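[Flemuvdale-teleop] Re: throw segmentation and what to do with regrasps

From: Ffion Hopkin
To: Flemuvdale-teleop list
Subject: Re: throw segmentation and what to do with regrasps

Hi Arwel, hi all,

Answers to your three questions are further down, with your text quoted. I have also changed the labeling guide in the shared folder, so please pull the new copy before you mark any more episodes.

Two wrist views from the interrupted suture set first, as not everyone on the list has opened the data yet.

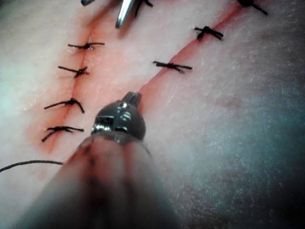
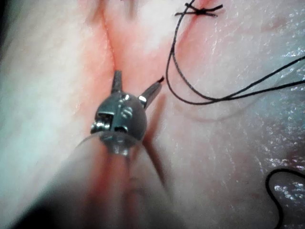
Arwel Eynon wrote:

> I have been going through the suture episodes with the Flinis
> labeling tool and I keep getting stuck on where one throw ends and
> the next one starts. The guide says "cut at the end of the pull" but
> half the operators never really stop pulling. They tighten, ease
> off, tighten again, and are already moving the other hand. Can we
> have a rule that two people would apply the same way?

Yes. The old wording was mine and it was too loose. The new rule uses the gripper state and ignores the motion. A throw starts when the tool that makes the wrap closes on the tail or the free end, and it ends when that same tool opens again. Tightening belongs to the throw it tightens. If the operator eases off and pulls again without opening, it is still the same throw. If they open and take a new grip further along the thread, mark it as a regrasp and keep the throw number the same.

I tried this on 19 episodes that had already been cut under the old guide. The start marks hardly moved. The end marks moved later in most of them, and in a few the old cut had landed in the middle of the tightening pull. Those few would have taught the policy to let go early, so I would like the old cuts redone before the next training run. I can take the first half if you take the rest.

> Second, what about the clutch? On the Masilela console the operator
> pedals out to recenter their hands and the arms just sit there. Some
> of these pauses are long. Do I cut them out or leave them in?

Leave them in the raw file and set the clutch flag. The loader drops any frame with the flag set, and the action at the join is recomputed from the arm pose, so there is no jump. Please don't trim by hand. If you do, the video and the joint log stop lining up and we can't tell later which one was changed.

The exception is when the operator clutches out with thread held under tension. The arms hold position but the pad can creep a little, so the thread may look slacker when they come back. Flag the clutch as usual and add the note "tension" in the comment field. Nellemo asked for this because they want to look at those episodes separately. I don't have a view yet on whether they matter.

> Third, regrasps and misses. One operator tries for the tail four
> times before getting it. Is that a bad demonstration? I have been
> throwing these out and I am starting to wonder if I should.

Please stop throwing them out, and put back the ones you removed if you still have the list. A miss followed by a recovery is useful to us. The first policy we trained only on clean episodes did well until it missed a tail, and then it closed on nothing and carried on with the knot as if it had hold of the thread. It had never been shown a miss. Once we added episodes with misses, it would open, back off and try again much more often.

What we do want to leave out is the failed attempt itself as a target. So mark the span from the start of the approach to the point where the tool opens after the miss as "miss", and mark what follows as "recovery". The loader gives zero weight to the first and full weight to the second. The frames are still there as history, so the policy sees what came before the recovery.

Throw out an episode only if:

the operator gave up and someone reached in by hand
a camera dropped out for longer than a second
the thread broke
the pad came loose from its base

Anything else stays in. If you aren't sure, keep it and write a comment.

On numbers, we have 1704 episodes recorded and I would like to get to 2000 before we freeze the set. 265 of the ones we have are still unlabeled. I would put the labeling ahead of new recording for now, mostly because the new rule will change what we ask the operators to do. For example, I want them to open the jaws fully between throws. A few people rest the tool half closed and it makes the gripper signal hard to threshold.

Some points for anyone recording on the console in the next while:

Check the motion scale before you start. The setting stays where the last person left it. Use the fine scale for needle driving and for the knot, and leave it there for the whole episode. Changing it partway through is allowed by the console but the change isn't logged.

Do a short practice stitch first and don't save it. The first stitch of a session is nearly always slower than the rest and has more clutching in it.

Trim the thread tails as you go along the cut. Long tails from the last stitch get picked up by mistake, and black thread over black thread is hard to tell apart in the wrist views, both for the person labeling and for the policy.

Keep loose thread away from the stitch you are working on if you can do it without clutching. If it falls across the cut, leave it and carry on. Don't stop to tidy up in the middle of an episode.

Swap operators after an hour. The later episodes in long sessions have noticeably more misses, and we have enough of those from tired people.

Arwel, you also asked me off list if the wrist views are worth the disk space. For this task I think they are. The overhead view is fine for the needle pass, but at the knot the tools cover the tail and the wrist view is often the only one that still shows it. I ran the knot stage without them in December and the grasp on the tail got clearly worse. I haven't tried dropping only one of the two, and would be glad if someone did.

The new guide has the rule for throws on the first page and the clutch and miss flags on the second. If you find an episode the rule doesn't cover, send the episode number to the list so we all settle it the same way.

Ffion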